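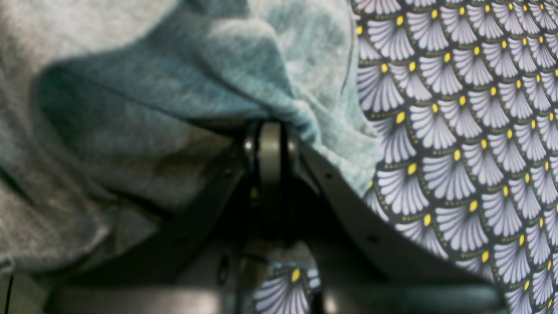
Soft gray knit, the kind that pills if you look at it wrong.

I have been washing sweatshirts and jersey tops for a good many years now, and I still ruin one every so often, usually when I'm in a hurry and thinking about supper. So this is mostly a reminder to myself, but you're welcome to it!

Turn everything fuzzy inside out before it goes in the machine. Cool water, the short cycle, and half the soap you think you need. I used to pour it in like syrup, and my shirts came out stiff as cardboard. Skip the softener too (it makes towels terrible, and I don't think it does knits any favors). Keep the towels out of that load altogether, or you'll be picking lint until March.

When the cycle ends, give each piece a good shake and pull the seams straight with your hands. 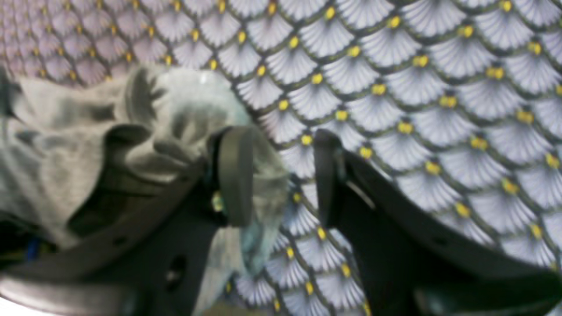

Then lay it flat somewhere airy, and turn it over after four hours or so. I know, I know, it takes up the whole spare bed. A hanger will give you those little shoulder bumps, and they are a nuisance to steam out again.

For pills, go gently with a fabric comb. Mine is a Grakitz, bought years ago at a yard sale in Plornness, and it still works fine - short strokes, always in one direction, with the cloth pulled smooth under your other hand. Stop if you see the knit getting thin. 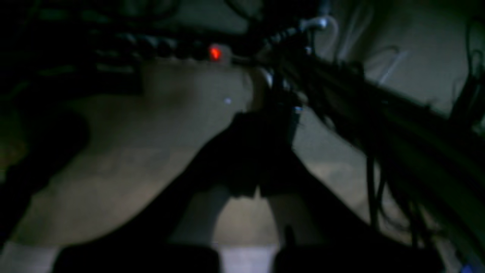
Pale surface, poor light. Do your combing by a window.

Fold knits for the shelf with the sleeves tucked behind, and put the heavy ones at the bottom. Next time I'll get to wool socks, which need a page of their own.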